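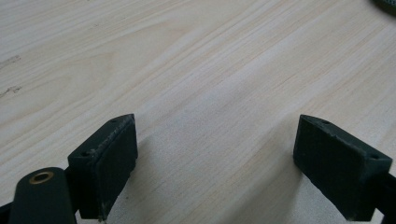 **Verschueren Cosmetics – Eye Products Team**

Progress report to Trastuleo, 27th May

This report covers work on the cream eyeshadow stick since the February review. The formula is close to final. Packaging is behind.

## Formula

The February version creased too early on oily lids. We cut the share of light oils and raised the wax, which gave better hold but made the stick drag near the inner corner. The current version, Drimo 7, uses a softer wax blend and sets within a minute of blending. It can be worn alone or under powder.

Four shades are fixed: sand, taupe, plum and a dark brown. The plum still looks patchy on deeper skin tones when applied in one layer. We are testing a finer pigment and expect to keep the shade.

## Wear testing

The second wear panel had 42 people. Each wore the stick on one eye over primer and on the other without it, and filled in a form at midday and in the evening. Most reported no creasing by midday on either eye. Evening results were weaker without primer, mainly for people with hooded lids. Contact lens wearers reported no stinging, though two said the product was slow to remove with micellar water. We have added a line on removal to the draft leaflet.

## Packaging

Restov delivered 2,000 twist-up cases for the pilot fill. The caps on the first cartons were too loose and came off in a handbag test. Restov has changed the cap mold and will replace the affected cartons at its own cost. The pilot fill has moved back by three weeks as a result.

## Spending

We have spent $3,046 of the testing money in this period, nearly all of it on the panel and on outside lab fees for the preservative test. The case replacement does not affect the budget. We are not asking for more funds at this stage.

## Next steps

- Finish the plum shade and send samples to Trastuleo
- Check the new caps – drop test and heat test
- Run the pilot fill
- Agree on leaflet wording, including the note for lens wearers

The next report will follow the pilot fill.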